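Flotow Lane Residents' Association
Minutes of the March meeting

Present: Dörte Wegener (chair), P. Haldane, R. Osei, L. Marsh, T. Quill (minutes). Apologies from J. Abbott.

1. Minutes of the last meeting
Approved with one correction. The hedge at the corner of Troviritz Street belongs to the city, so the letter to the owner of the end house has been withdrawn.

2. Parking
R. Osei reported that the city will repaint the curb lines on the north side. Cars must be moved by 8 on Monday morning. Notices will go under doors on both sides of the lane. L. Marsh asked whether the loading space outside Dreßler Bakery would stay. It will, with the same hours as now.

3. Storm drain
The drain by the bus stop backed up again after the last heavy rain. P. Haldane has called the city twice and has a reference number but no date. Agreed that the chair will write to the public works office and copy the council member. 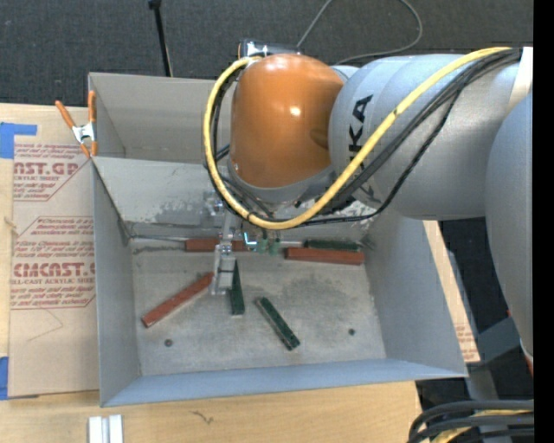

4. Summer block party
The street closure form is in. Fee is 70 dollars, paid from the general fund. The band from last year is not available. T. Quill will ask Jasine, who played at the library in the fall. Folding tables – we have enough, but several need new feet. Tables to be checked before the next meeting.

5. Dues
Dues stay at 30 dollars per household. L. Marsh would like reminders sent by email only. Left open, as some households on the lane do not use email.

6. Any other business
Complaint about trash cans left out overnight. To go in the newsletter, no names.

Meeting closed at 8:30. Next meeting same place, usual time.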